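Looking After a Pine Table (and the Plates You Stand on It)

August
By Auður Egilsson

I have had letters about pine tables for as long as I have been writing this page, and most of them start with an apology, as if owning one were a small embarrassment.
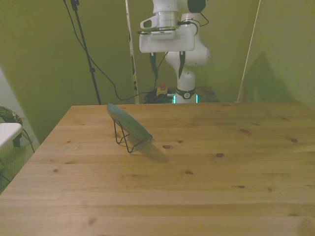 Well, I grew up doing my homework on one, and I would not trade a pine top for anything fancier. It is a soft wood, though, and it likes to be treated gently. Wipe along the grain with a cloth you have wrung out hard, then go over it again with a dry one. If the top is made of planks, the seams will collect crumbs and flour no matter how tidy you are, and a wooden toothpick drawn slowly down each one does a better job than any brush I ever bought. Please don't use a knife. I did once, in the kitchen at Kudthorpe, and I could find that scratch in the dark.

Knots are where people get into trouble. They are harder than the wood around them, so if you sand the whole top by hand you can end up with little bumps. Use a flat block, fine paper, and long strokes with the grain, and stop sooner than you think you should. For oil or wax, put on less than seems right, let it sit 15 minutes, and buff off everything that will come off. Two thin coats, with a night in between, will beat one thick sticky one every time. (Lay the oily rags out flat outdoors to dry before you throw them away, never in a heap — they can catch fire all by themselves.)

Now, plates. A nice green plate on a black wire stand looks lovely against yellow pine, and it is a shame to keep a good one shut up in a cupboard. Those thin wire legs can mark soft wood, however, especially if the stand gets nudged along whenever somebody dusts. Lift it, don't slide it. I put a dab of clear nail polish on the tip of each leg, let it dry overnight, and touch it up when it wears through. Felt dots work too if you can get them small enough, but mine always wander off.

Check that the plate sits down properly in the stand and leans back a little. Give the table a gentle bump with your hip, and if the plate wobbles, bend the wire a bit or find a wider stand. And do move the whole thing to a new spot now and then if your table gets sun, as pine darkens with light and you may find a pale patch where the plate has been standing all summer. Mine took until the next spring to even out.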